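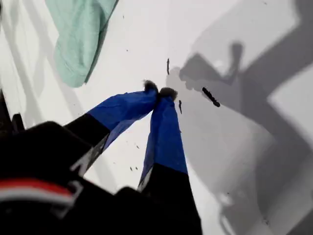
Crenshaw cloth harness tape is for re-wrapping the wiring in older cars. We stock it because it does one job fairly well, and we don't believe half of what gets printed on tape boxes. The maker calls it a "lifetime" wrap. Whose lifetime, the box doesn't say. What matters more is how it's put on. Look at the blue covering on the left finger, slightly creased along its length. Creases like those on a wiring harness are places for grit and oil to settle, and no brand of tape will fix that for you. Pull it snug, overlap each turn by half, and take your time at the branches.

It comes in two widths. Most people order the wide one and then wish they had the narrow one when they get behind the dash. A roll holds 11 yards, which sounds like plenty until you start overlapping. The full harness in an old sedan can have over 100 feet of wire runs in it, so measure before you order and be suspicious of anyone who says one roll will do the car.

Color is black. We get asked for others. The old Zimcombe tape came in gray, and some owners want that for looks, but the last rolls we bought in had gone stiff on the shelf and we quit carrying it.
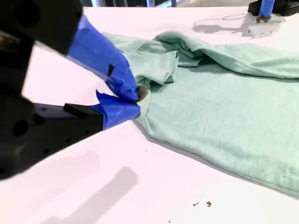 Blue tape on both fingers, with a mint-green T-shirt on the tabletop.

About the heat claims. The box says "engine bay safe," with no temperature next to it. We use it inside the cabin and along the fenders. Near an exhaust manifold we would use a proper heat sleeve and leave this on the bench. The Clillex sleeve we sell costs more and is a pain to thread, but at least the sheet that comes with it gives a number.

It also isn't electrical insulation. If the wire underneath is cracked, replace the wire. Wrapping over bad insulation hides the fault, and you will be the one looking for it later, probably at night on the side of a road.

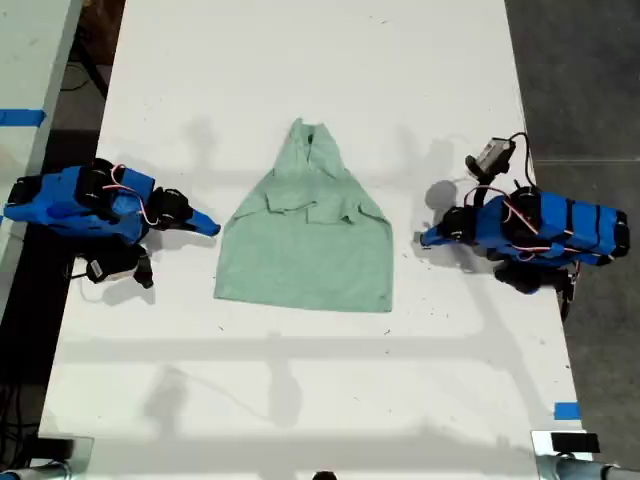
What you get

Single rolls, or a box of 8 for a small saving. The saving really is small, so don't buy the box unless you have more than one car to do. No cutter included. Scissors work.

Orders ship from our Clundbridge counter. Unopened rolls can come back. Opened ones can't, even if you only used a foot of it.

Fit and use

Fits any harness you can get your hands around. Ignore lists that say it is "made for" a certain make or model year. Tape is tape.

Last updated: November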